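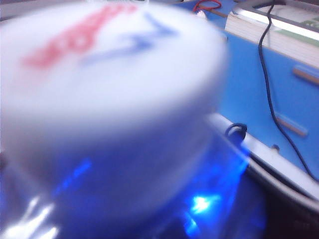
According to one visitor to the Nunuscombe open day, the robot was slower than her grandmother and a good deal more nervous. The remark went into the guest book, and from there into this README, where it serves as the abstract.

Draltar Open Day Recordings

What this is

Wrist camera recordings made while the Draltar arm was shown to the public at the Jimora workshop in Nunuscombe. People came in, drank our coffee, asked when it would do laundry, and watched it handle things on a bench. We kept the recordings. There are 681 episodes from 34 demo slots, all at the same bench.

Last edited 24/02/2020. The open day itself was in January, and the gap is how long it took us to agree on folder names.

What's inside

episodes/ one folder per attempt, numbered in the order they were recorded
slots.csv start and end of each demo slot, plus who was supposed to be talking
labels.csv outcome, object, operator notes
notes/ operator notes in full, spelling untouched
guestbook.txt typed up from the paper one, with names removed

Each episode folder has the wrist video, joint positions, gripper opening and a log. Episodes run up to 300 frames and are then stopped by the timer, whatever the arm thought it was doing.

Outcome labels

There are 6 of them: done, dropped, missed, timeout, stopped, applause. The last was added by an operator at lunch and means the audience clapped, which they did for several drops. Please don't train on it as a success label. Someone at Taipe already has.

Known problems

Focus. The wrist lens is set for things at arm's length from it. Anything close to the gripper goes soft, and printing on it can't be read. If you need to read labels, this is the wrong dataset.

Lighting. Shiny plastic throws back highlights and bright blue spots. We thought about masking them and then went home.

Cables. They wander through the background and don't stay put between slots. A model that learns to find the bench by its cables will have a bad time anywhere else.

Clock drift. Video and joint logs disagree slightly after the lunch break. Use the frame index to line them up – the timestamps are decorative.

Sound. There isn't any. The microphone recorded a whole day of one operator explaining that the arm was "just warming up," and we deleted it on request.

Splits

Split by slot, never by episode. Neighboring episodes in a slot are near copies, and a random split will give you a lovely score that means nothing. We reported one of those ourselves in the first version of this card. It has been removed.

Use

Fine for research and teaching. Ask before using it in a product, and tell us if the product does laundry, as we have a waiting list.

To do

Fix the drift
Merge notes/ into labels.csv
Return the folding chairs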